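Parallel gripper on cloth: change the fingers or change the camera?
Community help > End effectors > Soft and flexible items

Posted by iltville_bench

We are trying to choose between two sets of fingers for a parallel gripper and I would like some opinions before we order more of either. The job is picking up towels and other cloth from a flat surface and folding them. The arm is fine for reach and speed. The trouble is all in the last bit before the fingers close.

Set one is the plain smooth pair that came with the gripper. Set two is a textured pair from Grabowska, which are wider at the tip and have more give in them. I ran both on the same microfibre towel, 18 attempts each, with the same closing force and the same starting height. The Grabowska pair dropped the towel less often once it was in the air, but missed the first pick more often. The smooth pair was the other way round. When a pick fails, it is nearly always because the fingers close just above the cloth and come up with nothing.

I have 2 cameras on this, one fixed with a view down on to the bench and one small one at the wrist. The fixed one gives me the towel outline without much trouble. The wrist one is there for the final approach, and I am not sure it is telling me anything useful about height. Grey cloth is worse than blue for this. I am using the Dudby controller with its standard position mode, no force sensing.

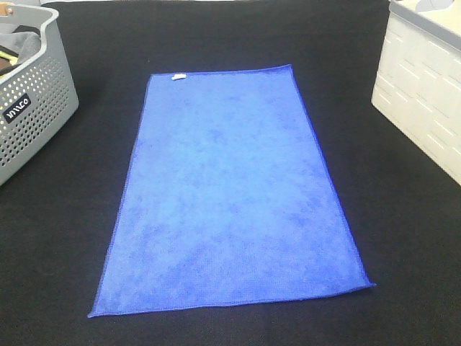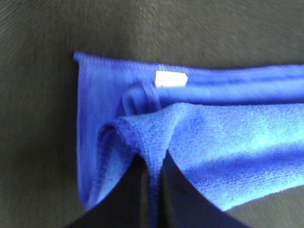
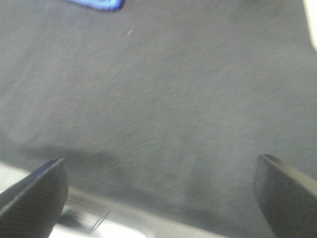 First: towel laid flat, fixed camera. Second: towel pinched between the fingers, wrist camera. Third: fingers open over grey cloth, wrist camera.

What I would like to know is whether people have had more luck changing the fingers or changing how they find the height of the cloth. I can get thinner fingertips made, but they take 4 weeks to arrive and I don't want to wait for them if the fault is elsewhere. The bench covering is black fabric, in case that matters. I would prefer to keep it as the towel shows up well on it.

Posted by gatham_automation

I would leave the fingers alone for now. We went through the same thing at Gatham with tea towels and spent a long time on fingertip shapes before finding that our height was out. The arm had been calibrated on a bare bench and then somebody put a cloth cover on it. The cover was only thin, but so is a towel.

Try this first. Take the towel away and bring the closed fingers down slowly at several spots across the covered surface, corners as well as the middle. Write down the height where they just touch. If the readings differ from one spot to the next by more than the thickness of your towel, no set of fingers is going to give you a steady result. We ended up storing a small table of heights and looking up the nearest one before each pick. It was crude but it got us going.

After that, go a little lower than you think you should. With a fabric cover you have some give underneath, so a light press will not hurt anything if you come down slowly. Set the speed limit on the Dudby for the last part of the move only, otherwise your cycle time goes through the roof.

On the wrist camera — a plain weave in one colour gives you very little to judge distance from. I would use it to check for a hem or a fold and take the height from the table. Your middle picture has a clear hem and a white tag, so there is something to work with there. The grey cloth one has hardly anything apart from the weave, and the blur won't help. Stop the arm for a moment before you grab the picture, or shorten the exposure and turn up the lights.

As for which fingers, I would go with the textured ones once the height is sorted. Dropping a towel halfway through a fold costs you the whole fold. A missed pick only costs you another go.

Posted by rk_4

Thinner tips. Wide ones push the cloth flat before they can get hold of it. We filed ours down by hand and it made a big difference.

Posted by slowfold

I agree with most of what gatham_automation says but would add that where you pinch matters as much as how deep. A towel lying completely flat is the hardest case for two fingers. If you come in at the middle of it, both tips land on top and have to drag the cloth together between them. Smooth fingers slide, and textured ones either grab it or skid and then catch suddenly.

Start with the fingers fairly close together, press lightly, then close. A wide opening means dragging more cloth and it bunches unevenly. I use 4 preset openings depending on the thickness of the fabric and pick between them by hand. If you can reach a corner, go for the corner.

Also check that your 18 attempts were all from the same starting state. If some began with the towel flat and some with it already creased from the last try, you are comparing two things at once. Shake it out and lay it again each time — it is boring but the numbers will mean more.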